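Chapter 3
Clearing the Bed: Small Things on Soft Surfaces

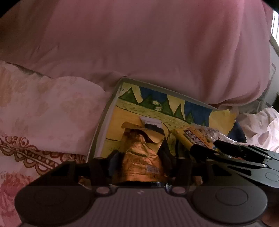

Yolanda Doucet told her housekeeping class at Pennington that she had never once made a bed without first having to find out what was on it, and I have thought of her remark many times while putting this chapter together. Most books on bedroom care start with the sheets. They suppose a bare mattress and a person with a free morning, and I have met very few of either!

So we will begin a step earlier, with the bed as people really leave it in the middle of a day: the duvet pushed up in a heap, a patterned pillow lying wherever it landed, and a hand-drawn picture of green mountains with a crinkled wrapper, a yellow marker and a bit of silver foil keeping it company. A bed is a table to anyone under twelve (and to a good many of us over forty), and the first skill of tidying one is learning to take things off it in a sensible order.

The order I teach is trash, tools, treasures, and then cloth. Wrappers and foil go first, since they are light and slip down into folds the moment you tug at a cover. Markers and pens go next, and you should check that each one is capped before you carry it over anything pale - ink on a light pillowcase is a whole chapter by itself, and you will find it in Part 2. Treasures are whatever somebody made or is fond of. Lift a drawing flat, with both hands, and look for pieces that have been stuck on, such as torn paper shapes, which catch on ruffles and loose threads very easily. Set it down somewhere hard and level before you go back for the rest.

Only then do you come to the cloth. Shake the pillow gently, fold the duvet back toward the foot, and run your palm across the sheet from one side to the other. You may well find something you missed.

In the pages that follow we will look at folding a heavy duvet alone, at caring for pillowcases with ruffled borders, and at choosing a spot near the bed where drawings can stay without being slept on. Have a small basket and a damp cloth handy for the first exercise.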